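Chapter 7
Watching a Robot Work: A Morning at the Open Day
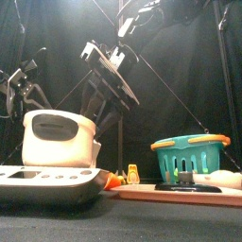 Figure 7.1 A robot arm over the practice kitchen. The gripper's two fingers hang near the rim of the white toy pot.

212 shares · 9 comments

On a Thursday in February, the Kavitz workshop in Pinheiro opened its doors to the public at nine in the morning. By noon 507 visitors had signed the book at the front desk. Most of them were students from nearby schools, and most of them had never stood close to a working robot arm.

The demonstration they saw was a small one. A black arm worked above a gray tabletop set with toy kitchen pieces, among them a pot, a stove base, a cutting board and a teal basket with orange-yellow handles. Jussara Nogueira, who ran the morning sessions, gave the arm one job at a time. Pick up a piece of toy food. Put it in the basket. Move the cloth. Visitors were asked to write down what they expected to happen before each run and what they saw afterward.

Many of the notes from that day say the same thing: the robot was slower than people thought it would be. One student wrote that her little brother could have cleared the table in half a minute. That is a fair remark, and it is a good place to begin this chapter.

A child who reaches for a toy pot does several things without thinking about them. The eyes find the pot. The hand opens to the right width on the way. The fingers feel when they have touched something and stop closing when the grip is firm. If the pot slips, the hand corrects. A robot has to be given each of these steps, or has to learn them from a large number of trials. The team had recorded 3,017 trials with the toy kitchen before the open day. Senthil Rajan, who kept the records, told one group that the first 800 were used mainly to find out what went wrong.

What went wrong falls into a few groups, and we will return to them in Section 7.3. Some errors come from seeing. A white pot on a white base is harder to pick out than a dark one. Some come from reaching, when the arm arrives a finger's width to one side. Others come from the object itself. A cloth has no fixed shape, so a grip that worked once may not work again — the folds will have changed.

Look again at Figure 7.1 and notice how the gripper is held. It is tilted, with the fingers pointing down and slightly to the left. A gripper that could only point straight down would be simpler to build and to control, but it would have trouble with handles, with spouts, and with anything lying close to something taller. The angle of approach is one of the main ideas in this chapter.

In the afternoon the visitors were allowed to choose the tasks. Each group had 60 seconds to agree on one. The requests got harder as the day went on, and the team wrote all of them down, including the ones they had to turn down.

Before you read Section 7.1, try the following with a partner. Put on a pair of thick winter gloves and use only your thumb and first finger. Move a cup, a coin and a dish towel from one side of a desk to the other. Write down which was hardest and where your fingers were when you first touched it. Keep your notes — you will need them for the activity at the end of the chapter.

Words to know in this chapter: gripper, joint, reach, trial, angle of approach

Related chapters
Chapter 5: Motors and Joints
Chapter 6: How Machines See
Chapter 8: The Vutgate Packing Line
Chapter 9: A Visit to the Zotavine Greenhouse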